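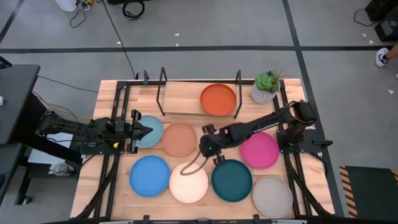 Zwei Arme, ein Geschirrständer: der Aufbau am Tisch. Foto: Kisano

Kisano will zweites Armpaar anschaffen

17. Sep. 2022. Der Dienstleister Kisano plant für das kommende Jahr einen weiteren Tisch mit zwei Roboterarmen, an dem Teller einsortiert werden. Im Entwurf stehen dafür 51.000 Euro, beantragt waren im June-Papier, das intern wirklich so heißt, noch fast 40 Prozent mehr. Gestrichen wurde vor allem bei den Ersatzteilen, also bei dem, was erfahrungsgemäß zuerst gebraucht wird.

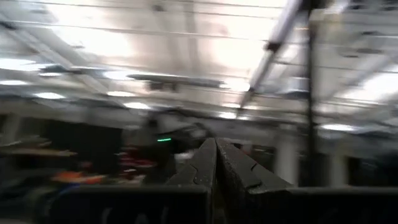

Greiferfinger unter der Hallendecke. Foto: Kisano

Angebote liegen von Itine und Nikzad vor. Das von Nikzad umfasst 343 Positionen, Teller sind nicht darunter. »Die kaufen wir selbst, dafür reicht die Portokasse«, sagt Projektleiterin Noémie Bergeron. Über die Greifer wird getrennt verhandelt. Den Zuschlag will Kisano noch vor Jahresende erteilen.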